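Ticket: Order confirmation emails arriving twice, or not at all
Product: Halliday storefront, Nasska mail add-on
Status: Solved, left open for one more week
Opened: October 8, 2025

Hello, and thank you in advance for reading all of this. I run a small online shop called Irkonari, selling cutting boards and shelves in pale softwood, and I've been on Halliday for long enough that I know my way around the settings. Since the weekend, though, my order emails have been behaving very oddly. Some customers get two copies of the same confirmation, and others get nothing and write to me (very politely, bless them) asking if their order went through. The orders themselves look fine in the dashboard. Paid, numbered, correct address, all of it.

What I had tried before writing in: I signed out and back in, cleared the browser, turned the Nasska add-on off and on again, and placed 5 test orders with my own address. Two came through doubled, two came through normally and one never showed up. I checked the spam folder too, and the promotions tab, and my husband's inbox in case I had typed his by habit.

I used the plain board listing for the tests, as it has no options to choose from and only the one close-up of the grain in its gallery.

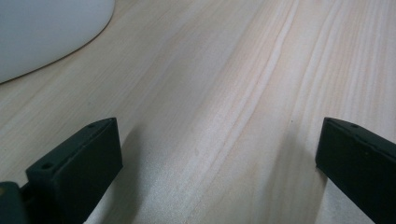

Reply from support

Thanks for such a thorough write-up, it saved us a good bit of back and forth! Could you open Settings, then Notifications, then Senders, and tell us how many senders are listed there? We'd also like to know if you have ever used the Bodidia import tool, even just to try it out.

Update from me

Two senders! One is my usual shop address and the other is an old one I set up last December for a holiday sale and completely forgot about. And yes, I did use Bodidia, last Friday evening, to bring over my old customer list. I had a feeling you were going to ask about that - it did flash up a message about "restoring defaults" and I clicked OK without reading it properly.

Reply from support

That would do it. The import switched your old sender back on, so both were trying to send. The old address was never verified, and some mail providers drop those messages quietly. Please remove the old sender, save, wait 20 minutes for the change to go through, and then resend one test from the order page. Leave the add-on switched on while you do this.

Update from me

Done, and I made myself a cup of tea while I waited. I placed another 5 test orders, all to different inboxes, and every one got a single email. I've also written to the customers who were missed. One small wish, if you pass these along: it would be lovely if the Senders page showed the date each one was last used. I'd have spotted mine much sooner.

I'll keep the ticket open until next week's orders are out, if that's all right with you.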